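新手怎么看懂一场议会表决:从议程到计票,一步步来

发布于2022-09-12

我以前也觉得看议会直播是件很闷的事。一群人站起来又坐下,念一串编号,然后主持人敲一下槌子,新闻标题就出来了:“修正案遭否决”“政府险胜”。到底谁投了什么,为什么同一项议题一个晚上能表决好几次,完全看不明白。后来我硬着头皮跟完了一整场辩论,才发现这里面的门道真有意思!看懂之后,比看球赛还紧张。

这篇教程就写给想自己跟一场表决的朋友。不需要法律背景,有一台能上网的电脑、一张纸、一支笔就够了。为了方便讲解,我用兰斯特德(Lanstead)议会的一次表决贯穿全文,这是我跟得最完整的一次,笔记也还留着。各地规则有差别,具体程序请以当地议会公布的议事规则为准。

第一步:先找议程,别急着开直播

很多人一上来就打开直播,看了二十分钟还不知道在讨论什么。先去议会网站把当天的议程下载下来,通常前一天晚上就会挂出来。议程里最重要的是三处:议案的名称和编号、处于哪个阶段(一读、二读、委员会审议还是最后表决)、辩论预计的结束时间。

阶段特别要紧。二读表决的是“这个方向大家同不同意”,到了委员会阶段才会一条一条抠字眼。如果你看到议员在二读的时候大谈某一款的措辞,多半是在为后面提修正案做铺垫,可以先在纸上记一笔,后面常常用得上。

我跟的那次是一份区域交通拨款议案,核心是斯基弗姆(Skivham)到基马罗(Kimaro)的铁路支线要不要继续由中央财政补贴。听上去很地方性吧?可它把执政联盟内部的裂缝全照出来了,好看极了。

第二步:把修正案列成一张表

这一步最花时间,也最值得!修正案清单一般单独成文,每一条都有编号和提案人所属的党团。拿一张纸,画四栏:编号、改了哪一条、一句话概括、哪些党团支持。概括一定要用自己的话写,抄原文是没用的,到了现场根本来不及看。

举个例子。清单上写的是“第七条第二款,删去‘应当’,代以‘可以’”。看着只换了一个词,意思却差得远:原来政府有义务拨款,改完之后拨不拨由政府自己决定。我第一次看出这一层的时候兴奋得在屋里走了两圈。

那次一共提了十几条修正案,但议长只挑了4条付诸表决。这在不少议会都是常规做法,由主持会议的人决定哪些进入表决,落选的可以辩论,却不投票。所以别被长长的清单吓住,等选定结果公布,再把没入选的划掉就行。

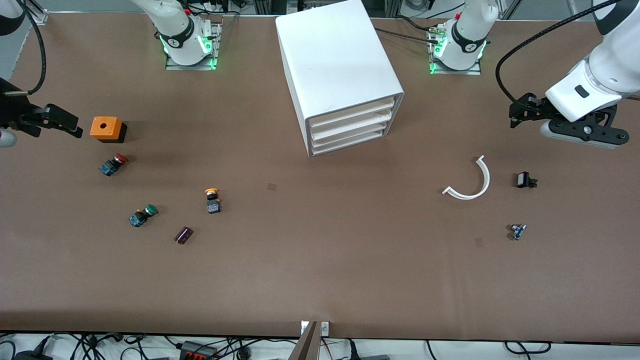
第三步:弄清表决的先后顺序

一般来说,修正案先表决,议案本身最后表决。如果两条修正案互相冲突,通过了前一条,后一条可能就自动失效。议员们对顺序非常敏感,有时候一整个下午的争吵,争的就是哪一条排在前面。

我的办法是在表格左边画箭头。从第一条画到第二条,旁边注明“如果通过,则第二条不再表决”。画完以后你会得到一棵小小的树,每个岔路口都是一次投票。直播的时候手指顺着箭头走,走到哪里一目了然。强烈推荐,真的比任何新闻图表都好用。

第四步:估票

终于到了最好玩的部分!先查总席位数,再减去按惯例不投票的人,比如议长和计票员。剩下的除以二,再往上取到能够胜出的票数,就是你要盯的那条线。注意,这条线以全员到场为前提,当晚有人缺席或者弃权,门槛就会跟着往下走。

接下来按党团填数字。我喜欢分三栏:基本会支持、基本会反对、说不准。“说不准”这一栏要尽量写得细,从公开发言里去找线索。有人说“我有保留意见”,往往最后还是跟着本党走;有人说“以目前的文本,我无法支持”,就要重视了,这句话给修改文本留了门,也给投反对票留了门。

鲁内特内斯(Rernutness)选区当时就是典型。那里的代表连着几周在地方报纸上写文章,措辞一篇比一篇硬,可从头到尾没说过要投反对票。我把这一票放在“说不准”,一直放到点名那一刻,手心都是汗。

第五步:看现场,也看场外

直播开始以后,别光盯着发言的人。留意部长有没有在答复里突然松口,比如承诺“在下一阶段提出政府自己的版本”。这种话一出来,提案人很可能当场撤回修正案,你辛辛苦苦画的树就要剪掉一根枝。

再看时间。离表决越近,问题越短,插话越多,旧座位上的人也慢慢坐满了。有的议会会响铃召集,铃声停了门就关上,赶不进来的人这一票就没了。第一次听到铃声的时候,我连水都不敢去倒。

第六步:记录结果,别只记输赢

结果宣布得很快,建议提前把笔拿好。只记“通过”或者“否决”太可惜了,把赞成和反对的数目都写下来,再和自己的估计对一对。差得多的地方,就是你接下来要研究的地方。

会后一两个小时,完整的投票名单往往就能查到。对照名单做三件事:找出没有跟本党投票的议员,找出缺席的议员,再看看“说不准”那一栏里的人最后去了哪边。缺席不一定代表态度,有可能是出访,也有可能是两边约好互相抵消,也就是常说的“配对”。没有查到原因之前,先空着。

几个我踩过的坑

把辩论的声势当成票数。发言踊跃的一方未必人多,沉默的后排才是大头。

把表决结果当成终点。议案过了这一院,可能还要送另一院,或者回到委员会再审。那份交通拨款议案5月第一次过关,后来又因为第七条的措辞退回来重新讨论,我的表格从头画了一遍。

只读一家媒体。同一个结果,有的标题写“政府惨胜”,有的写“反对派功亏一篑”。最稳妥的还是自己去翻会议记录,慢是慢一点,可是读着读着就会发现当时漏听的好东西。我那次的会议记录一共200页,读完第一遍花了整个周末,插话部分尤其精彩!

给第一次尝试的朋友

挑一份短一点的议案,修正案少的那种,先把前三步走完,直播只看最后半小时也没关系。纸质表格不要扔,隔几个月同一个议题回来的时候,翻出来就能接着用。我现在正在整理基马罗支线的下一轮修正案清单,第二栏刚填到一半,里面又有一个“应当”要改成“可以”。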